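Week three on the handheld gripper pair we're building at the Votelbridge workshop. Notes as I go.

Both handles are closed up and the marker cubes are on. Green LED on each one. Cables come out of the handles and run back toward whoever is holding them.
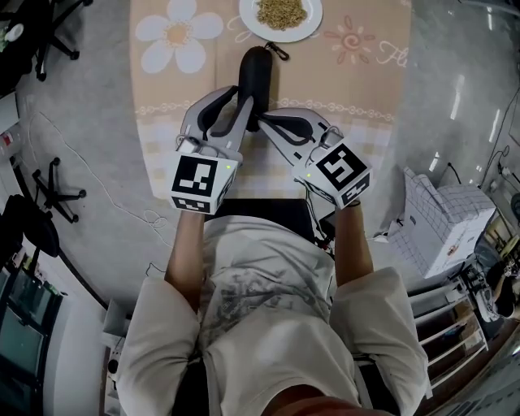
The left trigger still has more play than the right. I shimmed it with a strip of Furnine tape and it got better. A printed spacer is next.

Pads: the first set slid on anything smooth. Second set has held for 500 closes on the bench. I want 3742 before I glue them for good, same as the old pair got.

Logging works. 1452 short clips saved since December, 100 of them no good because I had the clock offset wrong on one side. Fixed in the Rilis script now.

Busy on the floor today, so I checked tracking with people walking through.

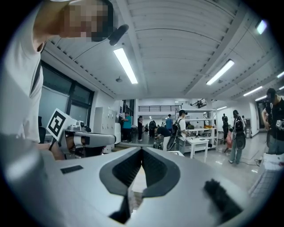
Fingers closed, second gripper and its marker plate at left.

Parts list goes up once the spacer fits. Still waiting on screws from Lennox.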